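Home Projects Garage Kitchen Ask a Question

Sorting the Junk Drawer (and the Hall Closet While You're At It)

Did mine in October and finally writing it up. Takes an evening. Start with the drawer, closet after, otherwise you run out of steam and the drawer never happens.

What you need
Trash bag, a marker, masking tape, a few lidded boxes. Old towel for the table. Coffee.

1. Dump it all out. Whole drawer, upside down on the towel. Don't pick through it in place, you'll just push stuff around.

2. Trash first. Dead pens, dried glue, takeout menus, keys you can't match to anything. My rule is 3 seconds per item. If you're still holding it after that, it goes in the "later" pile.

3. Batteries. Test them, tape the ends of the dead ones and take them to a drop-off. Ours is the hardware store on Gilchrist, ask at the counter.

4. Group what's left. Tape and string together, small tools together, anything for hanging pictures together. Rima Awwad wrote in to say she sorts by room instead. Fine too — just pick one and stick with it.

5. Measure the drawer before you buy dividers. Inside, not the front. I didnt, and had to take a set back.

6. Box up the overflow. Hinged lids beat the lift-off kind, you can't lose them. Shallow is better than deep. 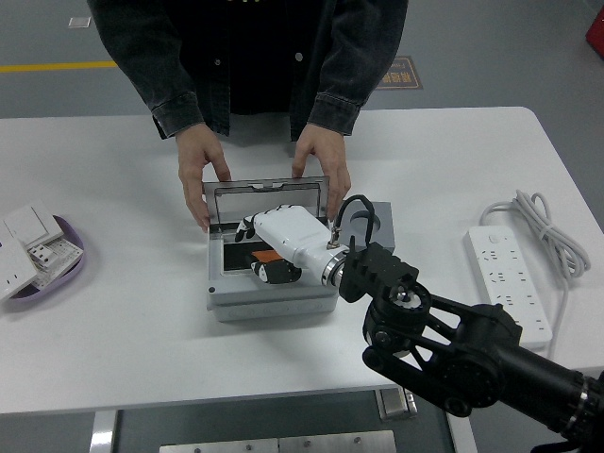
Label the short end as well as the top, becuase once they're stacked the top is no use to you. Masking tape is fine. Peel and redo when the contents change.

7. Closet. Same steps, bigger towel. Heavy boxes low, lightbulbs up high, flashlight by the door where you can grab it in the dark.

8. The "later" pile. Put it in a bag, write the month on it, leave it 30 days. Anything you didn't go looking for gets donated or tossed. Manuals are mostly online now — keep the warranty slips though.

Cords are a whole seperate job. Will do a page on those next.

Questions or corrections: Darren Rudd, use the contact form | Copyright Darren Rudd | Back to top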